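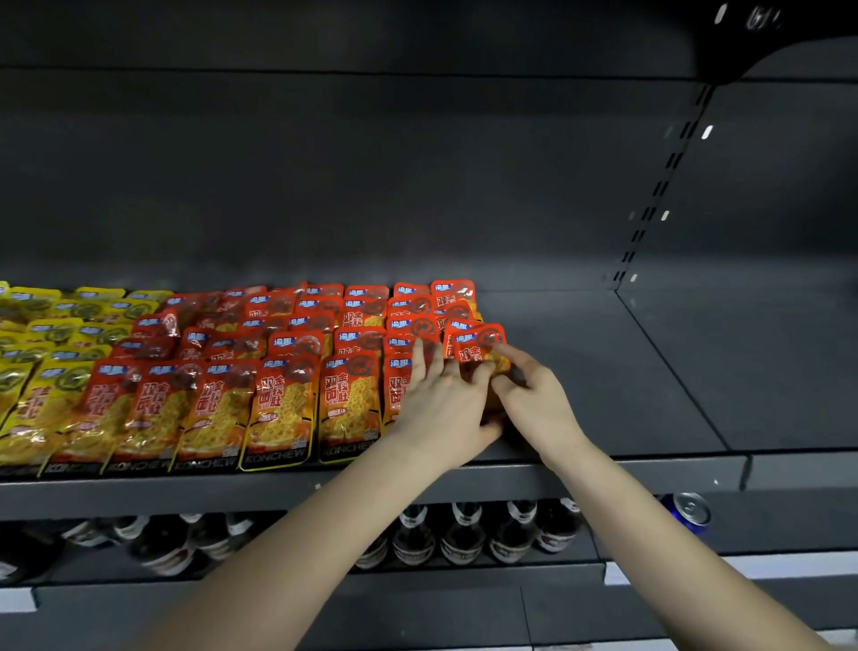

Vilja Nieminen

Category: Food & Drink > Snacks and Sweets

My gran's posting me a box of spicy snacks for my birthday and I'm hopeless with heat. What do you lot drink to calm your mouth down? Water does nothing for me!

Paavo Partanen

Milk, full fat if you can get it. I did a chilli night in Cladcombe in August and got through a whole pint (500 ml didn't touch the sides).
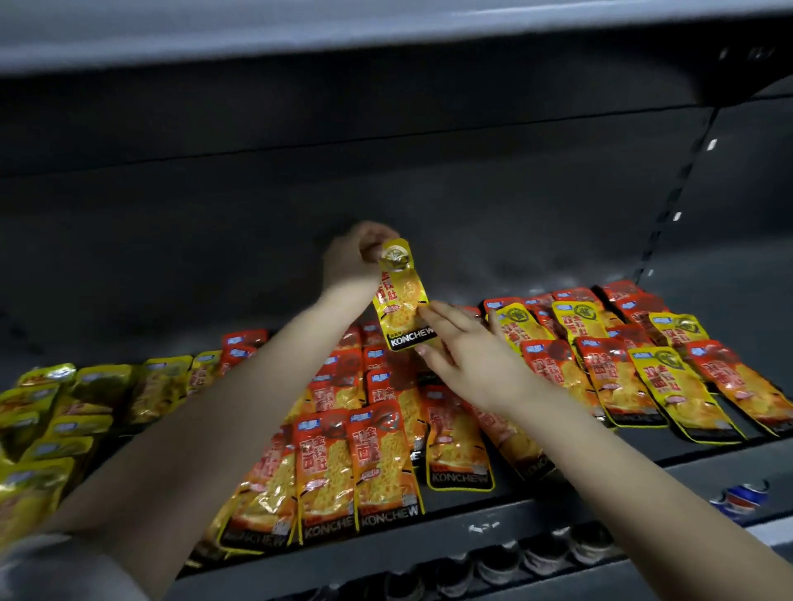 Plain yoghurt's good too, and a bit of bread helps. Give it 10 minutes and you'll be fine.

Urho Leinonen

beer 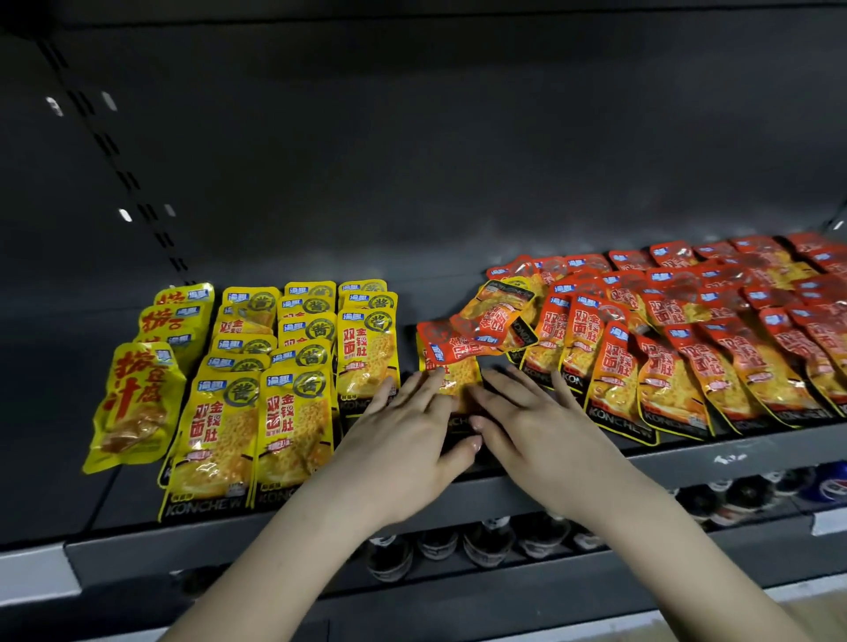
ok or mango lassi, my sister swears by it. Don't rub your eyes after!!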